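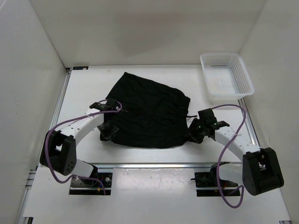 Folding cell with a dark garment at the grippers.

Why did the Pikar cell stop with error 116?
The left gripper lost its hold during a lift and the arm went into a protective stop.

Can I pull the cloth free?
Only after power is off. The fingers can close again on restart – keep hands out.

How do I clear it?
Hold reset for 4 seconds, then restart at 80 percent speed.

It keeps coming back.
Check the wrist cable for snags and write to Suha Hakim at Pumholm.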